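Site visit: Waneck paper mill, water treatment section

The visit on 2nd March was hosted by Ivars Eglītis, who has run the effluent side at Waneck since the Dadenix clarifier was put in. The group was kept to 13 for safety reasons. Hard hats were issued at the gate.

Raw water comes from the river through two intake screens. Only one was in service; the other was out for bearing work. Coarse solids are raked off and the flow goes to a settling basin with a retention time of 90 minutes. Eglītis said the basin was sized for the old board machine and is now larger than it needs to be.
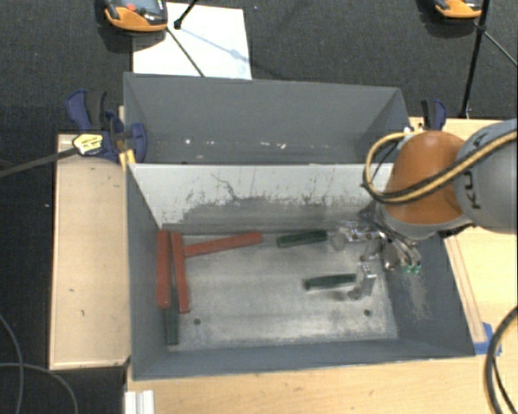 Dosing is next. Alum is fed by a Canico pump at a fixed rate, with a manual trim once per shift. Yulan Pan asked why the rate does not follow turbidity – the meter drifts, and the operators stopped trusting it last July. A replacement is on order.

The sludge press was the loudest part of the tour. Cake goes to a covered bay and is trucked out 5 times a week. Filtrate returns to the head of the works, which was not shown on the flow sheet we were given. A corrected sheet will be sent to those who signed in.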